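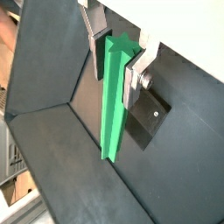 Clumik Shape Board, red, with pegs
Item 1532, $40, in stock at Pernside

I have sold a lot of shape sorters out of this shop, and most of them are fine for a few weeks and then end up under the couch. The Clumik is the one I keep reordering. What got me was the star! It's a proper five-pointed star carried all the way down a long green column, with ridges and deep valleys you can follow with your thumb, so you feel the shape a long time before you think about where it goes. Most star pieces I've had through here are flat little cookies. I wanted something with some length to it, something you can hold near the top and steer, and when the Cesard catalog came in January I ordered a box of these mostly on the strength of that one piece.

What it is

A thick red board with shaped holes in the top, and a set of pegs that go in them. That's really the whole thing. No lights, no batteries, no song that plays when you get one right (I've got nothing against songs, but I do work in here all day). The pegs come in different shapes, colors and heights. There's the star, there's a plus, there are blue ones and brown ones, and there are round holes on the board as well, which everybody goes for first.

The red is loud. I know red boards aren't what people are putting on their shelves right now, and I've been asked more than once if it comes in oatmeal. It does not come in oatmeal. It's a bright red with a good bit of orange in it, and for the job it does I like that a lot, as the holes are easy to find even when the light in the room is poor.

How the star goes in

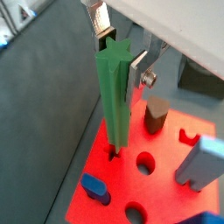 You want it upright and turned so the points match, and then you let it down. If it catches, give it a tiny twist one way or the other and try again. Pushing doesn't help, and I say that as a person who pushed. Younger kids tend to tip it and poke one point in, then get cross with it. I just hold the board still for them and wait. The round ones don't care which way they're turned, so if somebody is getting fed up, hand them one of those and come back to the star after a snack.

My friend Sharada Iyer runs the after-school room up the street and has had one of these on her table since the spring. She says the star gets fought over and the plus gets left for last. In my house it was the other way around, so I wouldn't read too much into it.

The short pegs and the tall ones

I like the mix of heights much more than I expected to. A tall peg is easy to grab and easy to pull back out, and it makes a nice big landmark on the board. A short one asks for more careful fingers. The browns are the sleepers of the set. They're a matte chocolate color and they look like nothing much next to the blues, but one has a point on it a bit like a shield, and the other is closer to round with flat sides, and if you mix those two up you find out pretty fast.

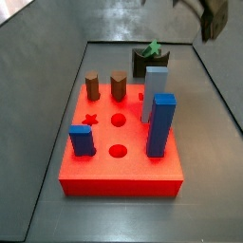

If you're starting with a little one, I'd put out three or four pegs and hide the rest in a bowl. Leave a couple already standing in their holes, too, so there's something to look at and copy. For older kids you can go the other way: everything in a heap, eyes closed, find me the star. Or take turns calling out a shape for the next person. We did this with grownups at the shop one slow evening and I lost, to my own cousin, on my own product.

One more thing on color. The star and the plus are both green, so you can't sort this set by color alone and call it done. I had one customer bring that up as a mistake. I think it's the best thing about it! You have to look at the ends.

The plus piece

This is the one I'd pick if I could only keep one (sorry, star). It's a long block with a cross-shaped end, bright green like the other, and the sides are all steps and ledges. Lay it down and it stays where you put it, which matters on a table that isn't quite level. Mine is not quite level. The inside corners do pick up crumbs, so see the cleaning bit further down.

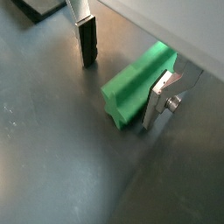 Cleaning and storing

Damp cloth, bit of dish soap, wipe, dry. For the grooves in the star and the corners on the plus I use an old soft toothbrush. Please don't put any of it in the dishwasher, I haven't tried it and I'm not going to be the one who does. I keep the loose pegs in a drawstring bag next to the board. The Rajan cotton bag we sell is big enough for the lot, but any bag you've got will do.

Good to know before you order

The board wants a table or a firm floor under it. On carpet it rocks when somebody leans on it.

It's a sit-down toy. I wouldn't send it along for a car ride.

Look over the pegs now and then, and take away anything that's chipped.

We don't sell single pegs on this page, but if you lose one, write to me with the shape and the color and I'll look in the spares box. No promises on browns.

Ordering

The price is $40 and shipping is free on orders of $40 or more, so yes, it ships free by itself. I pack these myself, usually the next morning. Returns are fine if everything is there and in decent shape. You can pick up at the Pernside counter too, just put "pickup" in the notes when you check out and I'll hold it behind the register with your name on it.

Questions go to Nisreen Moussa at the shop, that's me.

Page updated July 29, 2018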